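## Big news from the sim bench: Gidalier learns from 56 demos

Regular readers will remember our spring grumbling. We had a kitchen-tidying policy that looked great in one simulated room and fell apart the moment we swapped the rug. Well, we have something much happier to share this month!

The new method is called Gidalier, and the idea is pleasantly simple. We collect a small set of demonstrations in simulation, then replay each one with the furniture, lighting and floor textures shuffled, keeping only the replays where the arm still finishes its task. From 56 demonstrations we ended up with 248 usable room variants, and training took one night on the small machine in the Aditz lab (it hums, but it gets there).

Part of the recipe is a second view from down at the gripper, looking past the fingers. It's a strange, cramped view with very little of the room in it, and that turns out to suit us well.

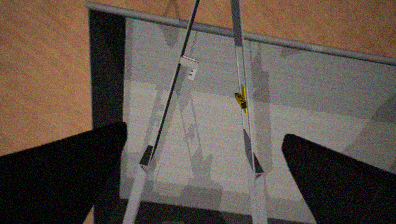

*Looking past the two black fingers in the simulator, with the gray surface and orange-tan floor beyond.*

When we trained on the wide view alone, the policy picked up on the background far too easily. Adding the close view gave it something steadier to hold on to. Over 300 test runs in rooms it had never met, the policy with both views beat the wide-only one on every task in the Gerent set — including the utensil tasks, which had been our sore spot since winter.

We still love the wide view, mind you. It tells the policy which objects are on offer and where the tray sits, and it's by far the nicer one to watch over a cup of coffee. 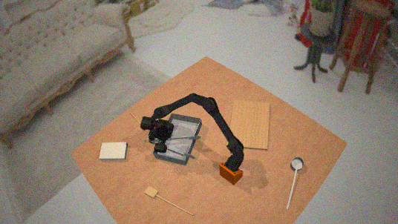 *The arm over the tray, with the ladle and the wooden board on the other side of the table and the tufted sofa behind.*

Two things still bother us. Thin handles are hard, especially when a shadow lies close by, and the replay step throws away more long tasks than short ones, so the training mix leans toward quick moves. We have a fix for the second in testing and a long list of guesses for the first.

The write-up goes out to the MacLeod reading group in July, with the replay code to follow once we've cleaned it up. If you have a simulated room of your own and would like to try Gidalier in it, please write to us — the messier the room, the better!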